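Ticket: Planner proposes a grasp on the seam between two identical packets
Last updated: January, 4:40 p.m.
Filed by: perception and tooling, Groltetti

Component: Pronum (segmentation and grasp proposal), feeding Clovum (trajectory planner)
Severity: medium, upgraded from "cosmetic" by whoever had to watch it
Status: fixed on branch, merge pending

Summary

Pronum merges two identical flat packets into one instance when they lie end to end. The grasp proposal then lands at the center of the merged mask, which is the seam. Clovum accepts this with great confidence and plans a lovely smooth path to the one spot on the table where there is nothing worth holding.

First reported against the Lambrechts tabletop set, 1,326 frames in all. The failure shows up in 193 of them. The original report said "happens sometimes."

Steps to reproduce

1. Check out the current main branch of Pronum. Leave the config alone, including the parts you disagree with.
2. Load the Lambrechts set and run the proposal stage only. Clovum isn't needed yet and will only encourage it.
3. Filter for frames with duplicate packaging in the same row. The frame below is the one we have been using as the reference case. Two packets of down clothing wipes, same print, with the crimped lower seal of the far one touching the top of the near one, and the fingers already on either side of the near one.
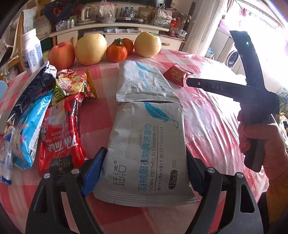 4. Turn on the mask overlay and look at the wipes. Expected: two masks. Observed: one long mask, score 0.97, grasp point on the seals.
5. Run it again with the tablecloth masked out by hand. Same result, so it isn't the checks. I owe the tablecloth an apology, having blamed it in the previous ticket.

What we tried

Raising the mask threshold. This split the wipes. It also split the Teh Tarik packet into a red part and a lettering part, and the planner then offered to pick up the lettering. Reverted.

Lowering the merge distance. Worked on the reference frame and on very little else. With the distance low enough to separate two touching seals, anything with a busy label comes apart like a cheap suitcase. Reverted.

Using the text. Somebody suggested that if the reader finds the same string twice, there are probably two objects. Reasonable idea. The print runs sideways along the wrapper, in Chinese, English and Japanese, and the English line says "DOWN CIOTHES CLEANING WIPES." Our reader has a spell corrector. It changed CIOTHES to CLOTHES on the near packet and to COYOTES on the far one, and so concluded that these were different products. The spell corrector is now off by default, and has its own ticket.

Retraining. Proposed in every thread, by people who don't book the machine time. Not tried.

Root cause

The merge step compares neighboring regions by color and texture and joins them if they match. It was written to rescue objects sliced in half by glare, and it's good at that. Two copies of the same wrapper match each other perfectly, so it rescues those too. There was a check for a strong edge between the regions, but the check skips any edge with a striped pattern, to avoid tripping over barcodes. Crimped seals are striped. The comment above that line reads "should be fine." It is 2 years old and I recognize the style as my own.

Fix

Striped edges are no longer skipped outright. If the stripe spans the full width of the region and ends at both sides, it is treated as a package end and the merge is refused. Barcodes stop short of the wrapper edge in nearly every case we have, so they still get ignored.

I also added a sanity check on the Clovum side. If the proposed grasp point falls within the stripe band, the planner returns REJECT_SEAM and asks for the next candidate. It used to ask for nothing, ever.

Results on the same set: down from 193 failures to 14. The reference frame gives two masks, and the top grasp goes to the near packet, across its width.

Remaining 14

Eleven are packets overlapping so far that the seal is hidden. I don't have a good answer for those without depth, and the depth channel on this set is a matter of faith. The other three are mandarins, one in front of the other, which have no seals and never will. Moved to a separate ticket titled "fruit."

Notes for whoever merges this

Rebuild the Clovum message definitions before running the tests, or REJECT_SEAM comes through as code 0, which Clovum reads as success. Ask me how long that took to find. The regression test is named test_two_wipes. Please don't rename it to something dignified, as the nightly job looks it up by name.

Leaving this open until the nightly run passes.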